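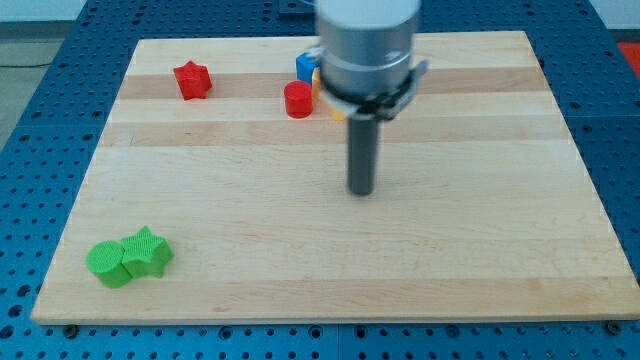 Statement of the Technician on Duty, Cell Two, Sosex Works

Submitted 21 Oct 2025 at the request of the Office of Continuity

1. I, Melati Nasution, have been responsible for the upkeep of the arm in Cell Two since January of last year. The Office has asked why the arm was out of service for one shift, and why the entry in the log was left unsigned. I set out the matter in the order in which it occurred.

2. The arm is known on the floor as Ismail. The name does not appear on the asset register, where it is entered as unit 526. I shall use the name, as my predecessor did in all his notes.

3. Ismail's duty is to push coloured blocks over a maple board with a plain rod. The rod must travel close to the wood and must not press upon it. The clearance is set by hand with a feeler strip, after which the arm is driven to the middle of the board and to each corner in turn. The reading is taken at every stop. The Kundness manual allows this procedure to be carried out with the blocks in place, provided that they are kept clear of the rod.

4. At the start of the shift the rod was found to be touching at the near left corner. There was a faint mark in the maple. I stopped the work, isolated the drive and hung my tag on the switch.

5. I first suspected the board. The two bolts along the near edge were checked and the left one took a quarter turn. I then loosened the rod in its mount, cleaned the seat, and found a shaving of wood in it, no thicker than a fingernail. The rod was put back and tightened to the figure in the manual. The arm had at that point completed 1,384 runs since the last service, against a limit of 1,712, and was therefore not overdue.

6. I restored power and began the check. The middle of the board was correct. Three corners were correct. On the way to the fourth, Ismail stopped short of the green star and the green cylinder, which were standing together, and did not go on.

7. No fault was shown. I gave the command again and the arm went back to the middle and waited there, the tip just off the wood. I gave it a third time with the same result. I recorded this as a hesitation, there being no other word for it in the list of permitted terms.

8. It is at this point that I must mention Melis. Melis was the technician before me and trained me for some 400 hours at that bench. It was his habit, at the end of a shift, to leave two blocks of one colour side by side in the near left corner. He said that it showed him in the morning whether anybody had been at the board. He retired in the spring. I had not put the green blocks there, and the night log gives no name.

9. I looked through the stored routines and found one that was not on the schedule. It was four lines long. It told the arm to keep the width of a hand away from that corner whenever two blocks of the same colour stood in it. There was no date on it, and the line kept for the author's initials was blank.

10. The Office will wish to know whether the routine has been removed. The standing instruction is clear - any routine without an author is to be struck out before the cell is returned to work. I had the line selected. I then moved the green blocks by hand to the far side, took the reading at the fourth corner, found it correct, and put the blocks back as they had been.

11. The cell was returned to work at the change of shift. The clearance has held. I have since signed the log.

12. In the space for the author's initials I have entered my own.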